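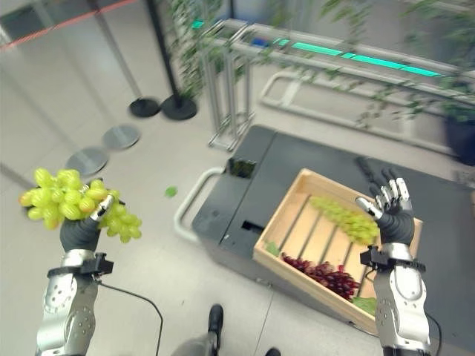

Attachment 1. Left hand holding the green grapes, right hand open, crate on the cart.

Category: Support / Hands and Grippers / Soft Produce

Subject: Left hand grip on bunched fruit, Tellent demonstration kit
Opened: 19/08/2023
Status: Pending customer confirmation
Unit: Tellent two-hand humanoid, supplied by Flolness
Customer site: Tomness showroom

Reported issue

The customer reports that single grapes separate from the bunch during the lift from the crate. The fault was noted on 11 lifts during evaluation of the kit. The customer asks whether the left hand is faulty and whether the evaluation period may be extended while the matter is open.

Initial review by Flolness Support

Attachment 1 was examined together with the written report. One green grape is on the floor to the left of the cart. The attachment does not establish when it fell, and it has not been counted as a recorded fault. The bunch is held high, with a fingertip at the stem. This agrees with the stem grip described in the produce section of the kit manual.

The customer was asked to supply the hand log and the name of the grip profile in use.

Log findings

The hand log was received the same day. The profile loaded was the general purpose profile, which is intended for boxed and bottled goods. Closing force was set at nearly 3000 on the controller scale. The soft produce profile had been installed with the May update but had not been selected. No motor or sensor errors were recorded for either hand.

Action requested of customer

1. Place the unit in hold mode and keep all persons clear of both arms.
2. Select the soft produce profile for the left hand and save.
3. Repeat the selection for the right hand. The profiles are stored separately.
4. Run the open and close check 2 times on each hand with no fruit in the grip.
5. Inspect the cable at each wrist through the full range of travel. Report any pulling or rubbing before continuing.
6. Resume lifting with one bunch. Set the lift speed to low for the first run.

Fruit from the floor should be removed before the unit is moved.

Customer response

Steps 1 through 5 were completed without error. The customer states that grapes no longer separate at the moment of closing, but that one came away when the bunch touched the side of the crate on the way up.

Second review

The remaining fault concerns the lift path. The customer was advised to raise the clearance height by two increments and to begin each lift nearer the center of the crate. The crate supplied by Cuypers is approved for use with the kit and need not be replaced.

Evaluation period

The request for an extension was referred to Flolness Accounts. Support does not set evaluation terms. The customer will be notified in writing.

Next step

Customer to repeat the lifts with the new clearance height and return the hand log. The ticket will remain open until the log is received.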